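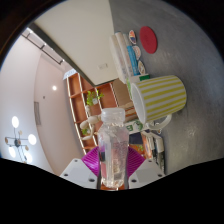

Home Threads Topics Saved Log in

Filed under: House & Utilities

4 min read

May 29, 2020

A thread on reading your water bill, and the water report that comes with it. I ignored both for years. I'm in Livton, so some of this is local, but most towns use a similar layout.

1/ The bill first. Ours went up in February and I assumed it was a rate increase. The rate was the same. The usage was up, and I only saw that when I looked at the second page, where they print the meter readings.

2/ Last billing period we used 1,226 gallons more than the same period a year ago. Part of that is being home all day. More dishes, more laundry, every toilet flush happening here instead of at work.

3/ Being home didn't seem like enough to explain it, so I did the meter test. You shut off every tap and appliance, go read the meter, wait an hour without using any water, and read it again. If the number moved, you have a leak.

4/ Mine moved. Not a lot.

5/ Most meters have a small triangle or star on the face that spins when even a little water is going through. If yours has one you can skip the hour. Watch it for a minute or two with everything off.

6/ Toilets are the first place to check. Put some food coloring in the tank and leave it alone for half an hour. If color shows up in the bowl, the flapper is leaking. Ours was the upstairs one. The new flapper cost less than lunch and went on in ten minutes.

7/ Flappers are not all the same size. Measure the drain opening in the bottom of the tank before you go to the store. I had to go back.

8/ After that I ran the meter test again and the triangle sat still. I'll know more when the next bill comes.

9/ Someone asked about the sewer charge. In Livton it's calculated from the water you bring in, so a leak gets billed twice, once as water and once as sewer. Outdoor watering does too, unless you've paid for a second meter. We haven't. The garden is four tomato plants.

10/ Now the water report. Every customer is supposed to get one once a year. Ours is a folded sheet that looks like an ad for gutter cleaning, and I'm sure I've recycled it unopened more than once. There's a copy on the town website under Public Works, then Documents, then Water.

11/ The first section says where the water comes from. I thought all of ours came from the Sang reservoir. In summer they mix in water from two wells on the east side. That explains why it tastes a little different in August.

12/ Then there's a long table. The columns that matter are the level they found, the highest level allowed, and whether there was a violation. Everything on ours was under the limit. A footnote explains the units, and it's worth reading before you get worried about a number.

13/ Hardness usually isn't regulated, so it may be in a separate table at the back or not be there at all. Ours is listed at 417 parts per million for the well water. That is very hard. The reservoir water is much softer.

14/ Hard water is safe to drink. What it does is leave scale in the kettle, spots on glasses and a crust on the showerhead. It's also tough on water heaters. If yours pops and rumbles when it runs, that's likely sediment in the bottom of the tank.

15/ For the showerhead, tie a bag of white vinegar around it overnight and scrub it with an old toothbrush. For the kettle, boil half vinegar and half water, let it sit, then rinse it a few times.

16/ Lead gets its own section. The town tests a sample of houses, and the result doesn't tell you about your pipes. If your house is old, go look at the line where it enters the basement. Scratch it with a key. Copper looks like a penny, galvanized steel is gray and a magnet sticks to it, lead is soft and shiny where you scratched it and a magnet won't stick.

17/ Ours is copper as far as I can see. I can't see the part under the lawn. The town keeps records on those and the clerk looked ours up over the phone.

18/ We used to buy bottled water by the case from Stilta, mostly out of habit. After reading the report I stopped. The tap water tastes fine if it's been in the fridge for a while.

19/ I did buy a Fornex pitcher filter for August. It takes care of the chlorine taste. It does nothing for hardness, and it says so on the box in small print. It's good for 100 refills and then you change the cartridge.

20/ A few replies about softeners. We don't have one and I don't have an opinion on which to get. If you do have one, check how often it's set to regenerate. Every cycle sends a fair amount of water down the drain, and the factory setting may be more than your house needs.

21/ If your bill jumps and you find a leak, call and ask about an adjustment. Livton will credit part of the sewer charge once if you show a receipt for the repair. It isn't mentioned anywhere on the bill. I sent in the flapper receipt last week and haven't heard back.

22/ Last item. Find your main shutoff and make sure it turns. Ours was behind a shelf of paint cans and hadn't been moved in a long time. Go slowly, and don't force it if it's stuck. I've put a tag on it so the rest of the family can find it.

Previous Next Back to top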